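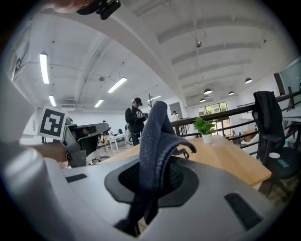 The equipment budget for next year has to be with Nelly Huaranga by 1 October 2026, and for once the robot group's share of it fits on a single page. The page has 23 lines. The one at the top is for hand-held grippers and takes most of the money, and the one at the bottom says "cables, misc." and has been wrong three years in a row. Anyone who has seen the tangle on the floorboards upstairs will know why we have asked for that last one to be doubled. Cables are cheap until you add them up, and we had never added them up.

The main request is for two more hand-held gripper sets from Skatlow, at £3,184 a set. For that you get the pair of grippers, the printed marker panels, a charger and a carry case with foam that fits something else. We did look at the Alton version, which costs less on the website and more by the time you have bought the parts that make it work. Alton also wanted payment in full before they would tell us a delivery date. Skatlow quoted 33 working days, and when we ordered from them in May they were only a week out, so that was that.

Some of you have asked why we want more of the hand-held sort when there is a perfectly good arm sitting at Olvera. The arm is perfectly good. It is also bolted to a bench, booked until Christmas, and needs someone standing next to it who has done the course. A hand-held gripper can be picked up by whoever is free, which for gathering examples of everyday jobs (lifting, folding, putting the thing back where it came from) is most of what we need before the arm gets a turn. The arm will get its share of the money in the second half of the year, when its gripper fingers are due for replacement and we find out what they cost now.

Then there is the service plan. Skatlow would like £435 a year for it. For this they will answer the telephone and send out a replacement while the broken one is away. We went back and forth. The case against was made by people who have never dropped one. In the end we have put it in for the two new sets and left the older ones to take their chances, with a small sum under "repairs" that Nelly has already circled in pencil.

A few things have come off the list since the draft that went round in the summer:

The second tripod. We found the first one, so we do have a tripod.

The display case. It was for visitors, and visitors would rather hold the thing.

The "ergonomic support harness". The sample from Davum took two people to put on and one of them to take off again, and the straps came up short on anyone over six foot. Davum have offered us a discount. We have thanked them.

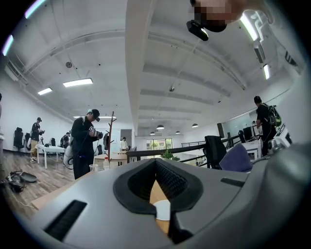 The mezzanine, with the coat rack, the black railing and the potted plant.

Furniture is where we expect the argument. The light wooden table is a good height for working standing up, and most people do, but it belongs to the general office budget, and so would a second one. If we buy a second one ourselves it becomes equipment, and has to be depreciated over five years like a lathe. Nelly's suggestion is that we ask the general office nicely. We are asking nicely, here, in print. A plain table, the same height, with no drawers and no wheels. The last one with wheels was very popular and is now in the post room.

Storage is on the list as well: one lockable cupboard, steel, deep enough for four carry cases. At present the cases go home under whichever desk is nearest, which makes the insurance form a work of imagination. The insurers have asked where the equipment is kept overnight and we would like to be able to write down one answer.

If the whole page can't be paid for, our order of preference is the gripper sets first, then the cupboard, then the service plan. If only one set can be had, we would still like the cupboard. Cables will be bought whatever anybody decides, as they always are, so they may as well be on the page.

Comments to Nelly before the deadline, please, on paper or by email. She has asked that they come with a price attached. "It would be nice to have" goes in a separate folder, and she tells us the folder is already quite thick. Copies of the three quotations are in the tray by her door, and the Davum harness can be inspected on request — bring a friend.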